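Flalley Community Help
Filed under: Home & Craft > Wood, boards and worktops
Posted in April by Fanni Kun

Maple board for a shape-sorting table: what finish, and how do I stop it sliding?

Hello all, I hope this is the right part of the site for this, and please move me along if it isn't. I run a little play morning in the hall at Dalisay, and over the winter I got it into my head that the children ought to have one really nice surface for their shape blocks instead of the wobbly plastic trays we have had for years. My brother-in-law had a piece of maple left over from a shelf and very kindly cut it down for me, squared it up and took the sharpness off the edges. It is a lovely thick thing and far too good for us, really.

At the moment it is completely bare. I have sanded it with the two papers I had in the drawer and it feels quite smooth, though if I wet a finger and rub it the surface goes a bit furry again. The blocks are the small plastic sort, stars and hearts and so on, and they get pushed about, stacked, knocked over and now and then licked. So whatever goes on the wood has to be safe for small mouths, and I would dearly like to keep the pale colour because that is what I fell for in the first place. Somebody at the hall told me to use Danish oil and somebody else told me on no account to use Danish oil.

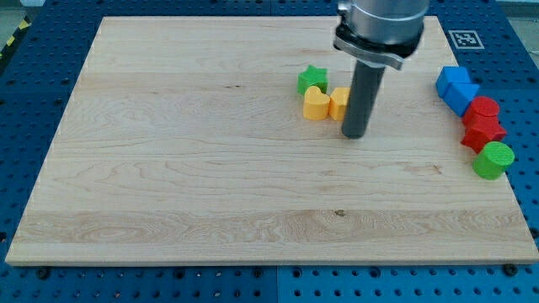
The grain runs the long way, and there's a darker, more honey-coloured stripe near the front which I am rather fond of. Down in the lower part it goes all wavy, and I wondered whether that is a fault in the wood or something that might lift or crack later on. My brother-in-law says it is the best bit, but he would say that.

The other trouble is the table. It's a dark blue pegboard top, full of round holes, and I can't screw into it as it doesn't belong to me. I would like the board to stay where it is put while the children are busy with it, and then come off again at lunchtime. I tried a tea towel underneath and it rucked up straight away. Any ideas very gratefully received, and sorry to have gone on so long!

Fanni

Stalon

Hello Fanni, what a nice project. Please don't worry about the wavy part, your brother-in-law is quite right. It is called figure, and people pay extra for it. It won't lift by itself. It can tear a little if you plane it, so stick with sandpaper in that area and go along the grain.

The furriness is only the fibres standing up when they get damp, and you can deal with it before you put any finish on. Wipe the whole board over with a wrung-out cloth, let it dry overnight, then sand very lightly with something fine. I would use 300 if you can find it, or the nearest your shop has. Do that twice and it should stay smooth when it gets wiped down after snack time.

As for the finish, the reason you've had two opinions is that "Danish oil" is a name for all sorts of mixtures, and it does tend to yellow pale wood. I would go for a water-based clear varnish that says on the tin it is suitable for toys. Look for EN 71-3 on the label, and leave it the full curing time the maker gives, which is a good deal longer than touch dry. I know how tempting it is to have it out on the table the next morning. Three thin coats, a light rub between each, and please do the underside and the ends as well. A board finished on one face only takes up damp unevenly and may cup on you.

If you would sooner have oil, plain food-safe mineral oil is easy to put on and easy to renew, but it will warm the colour a little and it won't shrug off felt pen. I've oiled boards for years and I still reach for varnish when there are children about.

Londine

just put some non slip matting under it, the rubbery mesh kind you get on a roll for drawers. cut it a bit smaller than the board so it doesnt show. ours has been fine. cant help with the varnish

Fanni Kun

Thank you both so much, I had no idea about doing the underneath and would certainly have left it bare. I have some of that matting at home under the cutlery, so I shall steal a piece of it and try it first. Stalon, may I ask one more thing: would you round the front edge over any further before I varnish? It's quite a deep edge and just at chin height for the smallest ones.

Stalon

Yes, I would. Wrap some paper round a bit of cork or an old sponge and keep going until you can run your palm along it without noticing a corner. Do the corners themselves a little more than you think they need. And do try Londine's matting before you buy anything, though give it a pull sideways with both hands first, as it doesn't always grip so well where there are holes underneath.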